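Looking after a pair of hand-held grippers, six months in
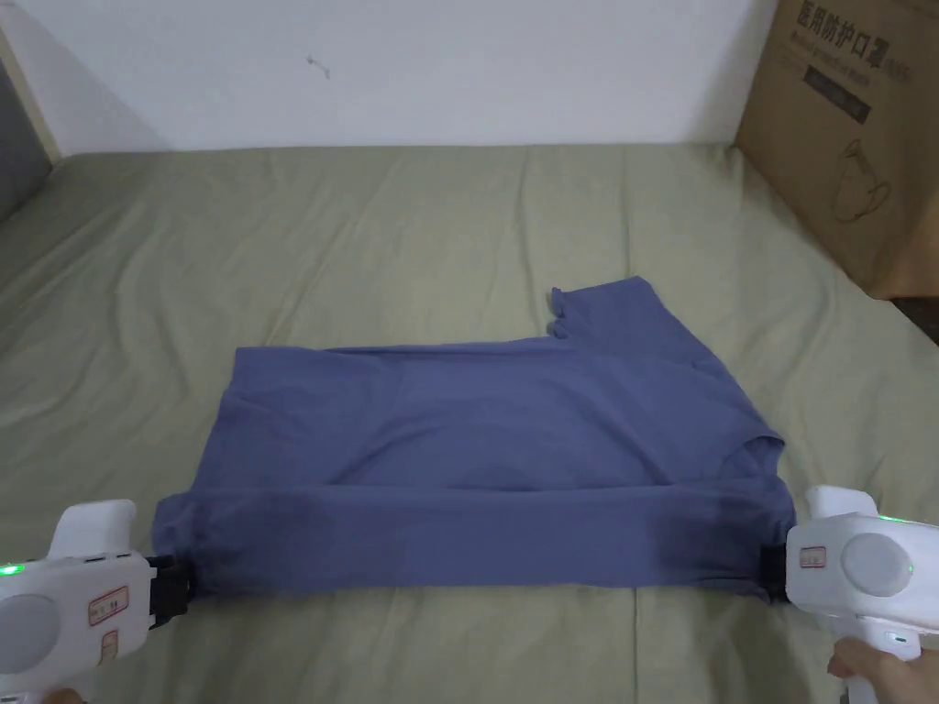 Folding a T-shirt on the bed, one gripper on each corner of the hem.

I said I would write something about the grippers once I'd lived with them for a while. I've had the pair since July, and I have opinions, most of them about upkeep and very few of them about the future of housework.

If you've come here from the laundry post, the short version is that I fold clothes with these things in my hands so that the recordings can be used to teach a robot arm to do it. I'm paid per usable recording. Whether an arm will ever fold a shirt at a price a normal household would pay is a question I've stopped asking out loud. My own guess is no, or at least not one that copes with fitted sheets. But the grippers themselves are a decent bit of kit that's been let down by its instructions, so that's what I want to go through.

The firm that makes them, Vullen, sends a leaflet with the box. It tells you to "perform routine care as required". That's the whole maintenance section. There is a longer guide from Grivano, who sell the same grippers under their own name, and it's better, though half of it is about warranty.

What follows is what I do.

Jaws first. They pick up lint. You'd think a jaw that closes on cotton all day would wipe itself clean, but it does the opposite, and once there's a layer of fluff on the gripping face it starts letting go of thin hems. I wipe both faces with a barely damp cloth before every session and dry them with a clean one. No alcohol. Grivano say alcohol is fine and Vullen say nothing, and I used it for a fortnight and didn't like how the faces felt afterwards. Make of that what you will, it's hardly a proper test.

Then check the jaws meet square. Close each one on a strip of ordinary paper and pull. If the paper tears or holds, good. If it slides out on one side, the jaw has gone slightly off and you need to loosen the two small screws at its root, hold it shut on something flat and tighten them again a bit at a time. I've done this twice on the left and never on the right, and I am right-handed, so explain that one to me.

Don't overtighten. I did, the second time, and spent an evening wondering why the jaw was slow to open.

Lights. Mine have a small green one on each gripper and I won't start until both are on. The leaflet makes great claims for this light. All I'll say is that green has never guaranteed me a good recording, and I've had a whole batch sent back that was done under two perfectly green lights. Treat it as a minimum.

Zeroing is the part people skip. Before each session you open both grippers fully, wait, close them fully, wait, and do that 4 times. It's dull and it feels like a superstition. I skipped it for most of August because I didn't believe in it, and the checker's notes from that month are full of "jaw position drifts". I do it now. I'm still not convinced it needs to be 4 and I suspect somebody picked a number.

Charging. Vullen rate the batteries for 1,000 full charges. I keep a tally on the inside of a cupboard door and I'm at 247, and the left one already runs down noticeably sooner than it did. At this rate I don't expect to get anywhere near their figure. I wrote to ask and was told that results vary with use, which I could have told them.

Brayden Bergeron, who commented on the last post, asked whether it's worth paying for the Zanetti service plan. I looked into it properly. You post the grippers off, they clean them, square up the jaws, run the zeroing and post them back, and you're without them for roughly a fortnight. Everything on that list is something you can do at the kitchen table with a small screwdriver. If they replaced the batteries I'd think about it. They don't.

He also asked about the Holtska grip covers. I bought a set. They're comfortable, I'll give them that, but they shift under your fingers when you turn your wrist to bring a hem up and over, and I found myself squeezing harder to make up for it. They're in a drawer. You can have them for the postage, Brayden.

One more thing on the working surface, as it matters more than any accessory. I fold on the bed with a plain sheet over it. A sheet wrinkles and moves about, and I've been told more than once to get a proper table. I tried a table. The jaws knocked against it every time I went in low for an edge, and I'd sooner smooth out a sheet than be squaring up jaws every week.

I've got the spare jaw faces on order and will put up a note on how they fit when they come. The shop says four working days. They said that last time as well.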